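Workshop tips for an old motorcycle that has been sitting

These notes are for anyone who has dragged home an old single or twin and wants it running without wrecking anything. Mine is a 344 cc Brona, which spent a long time under a tarp near Wordale, but most of this applies to any older bike with points and a carburettor.

## Before you kick it over

Take the spark plug out first. Put a teaspoon of light oil down the hole and leave it overnight. The next day, put the bike in top gear and rock the back wheel gently. If it won't move, add more oil and wait. Don't jump on the kickstarter. A bent rod costs far more than a week of patience.

Once it turns freely, drain the old engine oil into a clean tray and look at it under a good light. Grey or milky oil means water. Bright flakes mean the bottom end needs to come apart.

## Fuel tank

- Drain the old petrol outside, well away from the hot water heater.
- Remove the tap and plug the hole with a cork or a rubber bung.
- Fill with white vinegar, leave it for two days, then tip it out.
- Rinse with water and a spoonful of baking soda, then dry it straight away with a hair dryer on low.
- Swish a cup of fresh petrol and a splash of two-stroke oil around inside so it doesn't flash rust.

A Pastel brand tap came with my bike and the cork seals had shrunk to nothing. Soaking them in hot water swelled them enough for a test run, but new ones went in before it saw the road.

## Carburettor

Take a photo at each step and lay the parts out in order on an old towel. Count the turns on the air screw before you remove it and write the number on masking tape. Clean the jets with carb cleaner and a single strand of copper wire. Never use a drill bit or a steel needle, as either will open up the hole.

Float bowls of this age often have a varnish that looks like brown lacquer. Warm water and dish soap shifts more of it than you'd think – try that first, then move on to the strong stuff.

## Points and timing

Clean the points with a strip of plain cardboard dipped in contact cleaner. If they are pitted, one or two light passes with a points file is enough. Set the gap at the widest opening, then check it again after tightening the screw, because it always moves. A smear of grease on the cam felt keeps the heel from wearing down.

## Paint and chrome

Chrome with light rust comes up well with crumpled kitchen foil and water. Work in small circles and wipe often. For dull paint, wash it twice before you go near it with cutting compound. I used 392 grams of compound on the tank and guards, which was most of the tin. 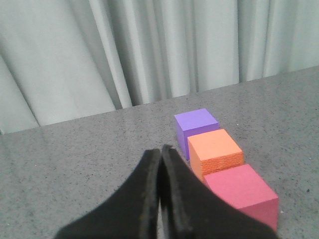
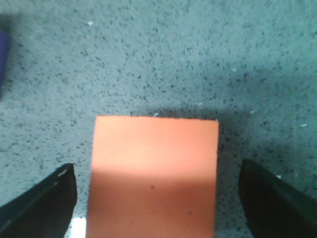
When wet sanding a guard or a side cover, always back the paper with something that has a little give. Fingers alone leave grooves that show up once the gloss goes on. A block with softly rounded corners, like the orange one in the second picture, is a good shape to look for, as sharp corners dig into the primer on a curve. Keep the paper wet, add a drop of dish soap to the bucket and rinse the block whenever it starts to drag. Stop as soon as you see a different colour coming through on an edge.

## First ride

Check the tyre date as well as the tread. Old rubber goes hard and lets go in the wet. Ride around the block, come home and go over every nut with a spanner. Mine had 3132 miles on the clock when I started, and the rear brake arm was loose after the first lap. Let the engine cool right down, then check the oil level and the head nuts again before going any further.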